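4. Collecting the demonstrations

I'll be upfront that this was the part of the project I thought would be easy. We had the policy code running by December, the Omonex arm was bolted down, and all I needed was people to show it what to do. How long could that take? (A lot longer than the code, as it happened.)

4.1 Two ways of showing

We collected demonstrations in two ways. In the first, which I'll call the remote condition, the person sits next to the arm and drives it with the Sirik controller, a six-axis joystick with a trigger for opening and closing the fingers. In the second, the hand-held condition, there is no arm at all. The person picks up a gripper in each hand, does the task, and we work out afterward where the grippers went. Both conditions used the same three tasks: putting a bottle upright in a rack, folding a small towel once, and moving a soft toy from one shelf to another.

I went in rooting for the joystick, and I should say so. Everything you record that way is something the arm can do by definition, because the arm just did it. With the hand-held tools people will happily twist their wrists into positions our arm can't reach, and you only find out when you replay the path. Maëlys Marty, who ran most of the sessions with me, was on the other side from day one. She had spent a whole summer teleoperating and said she never wanted to insert another peg with a joystick as long as she lived.

4.2 What we kept

We recorded 278 hand-held demonstrations and kept 196 of them. For the remote condition we stopped at 100 and kept 88. So yes, the joystick data is cleaner per attempt, and I got to be smug about that for almost a week. Then we looked at the clock. A remote demonstration of the towel fold took people so long that several asked for a break halfway through a set, and you can see it in the data – long pauses, little corrections, the fingers hovering over the cloth while the person makes up their mind. The hand-held folds look like somebody folding a towel.

We threw out a hand-held demonstration for one of two reasons. Either the replay asked for something outside the arm's reach, or the tracking jumped. Reach problems mostly came from the shelf task, and we could cut them down by asking people to stand closer and keep their elbows in. Tracking was messier, and I want to spend a little time on it.

4.3 Tracking and where people stand

Our tracking uses the Molefe package, which estimates the path of each gripper from its own video. It likes rooms with plenty of fixed detail and it dislikes blank walls, glare, and anything large that moves. Before every session we did a slow mapping pass, walking one gripper in a loop past the work table and back, and all later recordings were matched to that map. 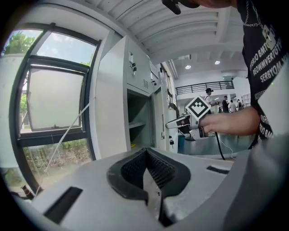

Keeping two grippers in one shared set of coordinates was the fiddliest bit of the whole setup, and it's where I'd tell anyone starting out to spend their first afternoon. Each tool gets its own path, and a small error between the two paths will ruin a towel fold even when both look fine alone. A second cue helps a lot: in Figure 3, seen from one gripper, the white square marker with its black pattern sits on top of the other one, tilted toward nothing in particular, and that's fine as long as enough of it can be read to get an angle. The big window on the left was more of a worry to me than the marker. Sky and leaves are poor landmarks, so we leaned on things that stay put, like the row of white lockers.

Figure 3. View from one hand-held gripper, with the second gripper held out by a person at the right.

We also asked people to bring the two tools into view of each other at the start of each take and hold still for a breath. Most forgot. Maëlys ended up taping a reminder to the table, and the Bikine logging script now refuses to save a take unless the marker was read at least once in the opening stretch. I'd have saved myself a lot of re-recording if I'd written that check first.

4.4 Mixing the two

For training we tried each set alone and then both together. When we mixed them we gave every kept demonstration the same weight, whichever way it was made, and resampled the joystick paths to take out the longest pauses. I did try leaving the pauses in. The arm learned them beautifully – it would stop over the towel and think about it, just like our tired participants. All results in Section 5 use the resampled version.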